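Nalavura hanging fault

The Nalavura hanging fault is what most of us call a bug in the simulated house that Bodix uses to train its picture-hanging arm. I worked on it for 3 months, so forgive me if I go on a bit! The arm had to handle a framed picture in a room with a kitchen corner and a glass door — easy stuff, we thought.

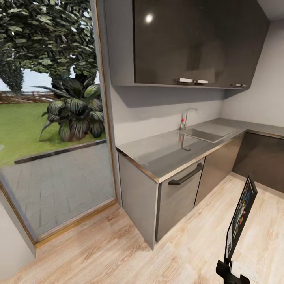
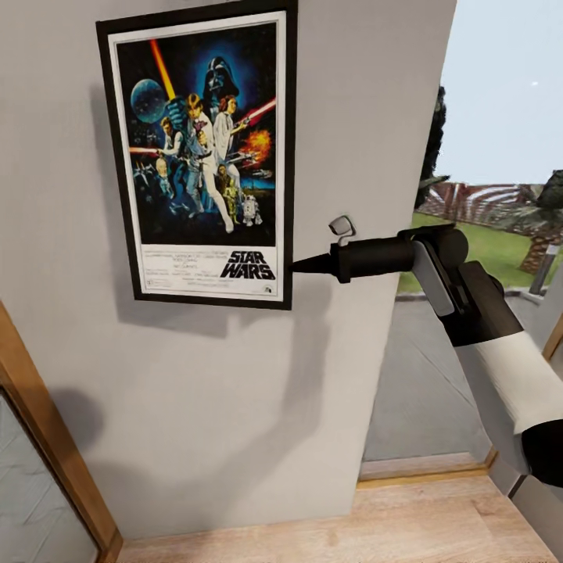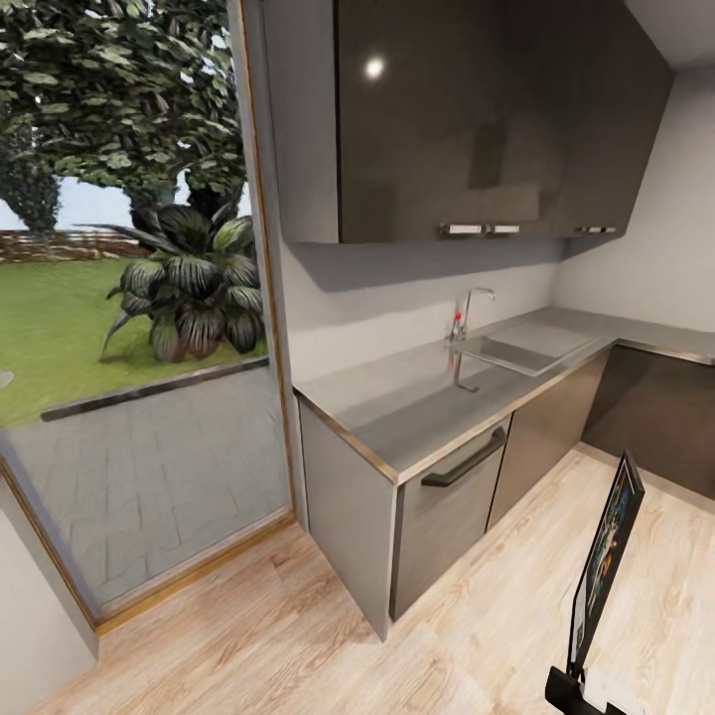
Peiyu Ding spotted the trouble one Sunday while going through the logs. The software was marking a frame as "hung" the moment it got close to the wall, and then it told the gripper to open. Out of 2000 runs, 11 ended with the frame on the floor and a perfect score in the log (I still have the printout). The Adams build had the same fault, and we'd blamed the gripper for weeks.

The fix, called Drarkgate, went in that June. It makes the arm wait for a steady load on the hook before letting go. We ran the 2000 again and got no false scores, though the arm is slower now and I do miss the old speed.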